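Bralthorpe Bench Mat, Black

A mat for people who work on cables at a table and would like the table to survive it. Black all over, with a crinkled, slightly glossy surface on which a yellow patch lead is very hard to lose. Black ones you are on your own with.

Sold by the roll or cut to length, up to 100 cm. Width 60 cm. Lies flat after a night under something heavy; the Skonico catalogue will do. Wipe with a damp cloth. Do not iron, whatever the creases say to you.

Stock code 1487. Price list of 09/01/2023 applies. Orders from Idbridge go out with the May delivery. 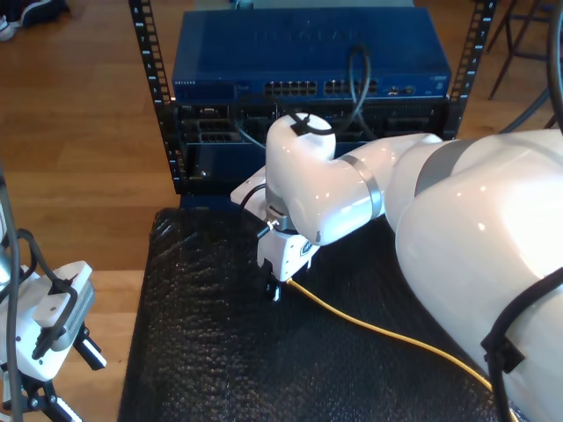 Bench mat in black, laid up to the foot of a rack with a blue Netgear switch. Yellow cable not included.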